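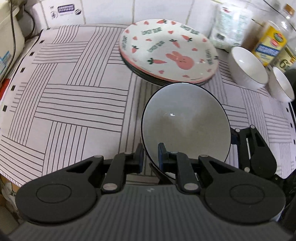 The Cloth Comes Out First

There is a drawer in most houses that sticks a little when you open it, and in that drawer, under the takeout menus and the birthday candles, lives a tablecloth. Maybe two. Somebody gave them to you, or you bought them for one dinner, and then they went in and stayed in.

I would like to make a case for getting yours out. Today, if you can! On a weekday, for toast.

I came to this late. I grew up with placemats (wipeable, covered bridges on them) and spent most of my adult life eating off bare surfaces, quite happily. Then last December I rented an apartment in Momley for a month, and the kitchen had a white cloth with a woven-looking check in thin gray lines spread over everything, all day long. I drank coffee on it, I opened mail on it. By the second week I was moving my plate a few inches left or right before I sat down, just because it looked good over there. I had never in my life cared where a plate went.

When I got home I started asking people about it, which is how I ended up in the back room of Orlow, a small tableware shop with a long worktable and very poor parking, talking to Jannik Kettler. He buys the cloths and the plates, both, and he thinks most of us pick them in the wrong order.

"People fall in love with a plate," he told me. "Then they go home and put it on whatever is there. I always want to know what's there first."

His own preference is a plain plate on a patterned cloth, and he can talk about this for a very long time. A plate with a lot going on in the middle disappears under the food anyway, he says, and you only see the good part when you're washing up. A cloth you see the whole meal. It's all around the edges of everything, between the glasses, under your elbows.

What makes the pair work, for him, is the rim. Take an off-white plate with a thin dark edge, a blue so deep you'd call it black until you held it next to something black. Set it on white cotton printed with fine gray lines and the edge does an enormous amount of work. It draws one clean circle on top of all those straight lines. Swap in the same plate without the rim and, as he demonstrated for me with great satisfaction, you more or less lose it.

He kept going. We tried cream on gray, gray on cream, a speckled bowl from Győri that I badly wanted to take home and that looked awful on everything except bare wood. We tried a striped runner. We tried a basket-weave print, the kind where little bundles of lines run one way and then the other around blank squares, and that was the one I kept going back to. From across the room it settles into a soft gray. Up close it's crisp as graph paper. If there's a border of small black squares, better still, because then you have something dark in the cloth for a dark rim to talk to.

Glaze matters more than I expected, too. A matte plate sits quietly and takes whatever light you give it. A glossy one moves. Tip it toward a window and the off-white goes cool and bluish at one side and a warm beige-gray at the other, with one tiny hard sparkle of light somewhere in between. I must have stood there tilting plates for 40 minutes. Jannik went and made tea.

Now, the practical part, because a cloth on a kitchen counter is not the same animal as a cloth on a dining table. Counters curve, for one thing. Mine has a rounded end where a peninsula sticks out into the room, and a rectangular cloth doesn't know what to do with it. I tried folding the corner under (lumpy) and pinning it (I forgot about the pin, once). In the end I let it hang. A slightly heavy cotton will find its own way around a curve if you leave it 10 inches of drop, and the pattern bends with it, so the straight lines go a bit wavy and wonderful at the turn.

A few other things I've picked up. Iron it damp or don't iron it. Put the border where you'll see it from the doorway. Keep it clear of the stove, please. If it slides, a thin rubber mat underneath holds it, and you can cut the mat to the curve with kitchen scissors. Red wine, salt, cold water, and go back to your dinner. The cloth I use most has 17 stains by my last survey and I can tell you what we were eating for nearly all of them.

Stains are what keep people's cloths in the drawer, I think. My sister has a linen one from Fladness that she has used twice, and both times she spent the meal watching the gravy. I've been trying to talk her into a printed cotton, something with enough going on in it to swallow a crumb or a drip of coffee. Busy patterns are very kind that way. You shake them out the back door, lay them down again, and they look ready for company.

I did go back to Orlow before I finished writing this, on the excuse of checking a measurement. I came away with two dark-rimmed plates wrapped in newspaper and one more cloth than I'd planned on. They went straight down on the counter, and I had scrambled eggs at four in the afternoon.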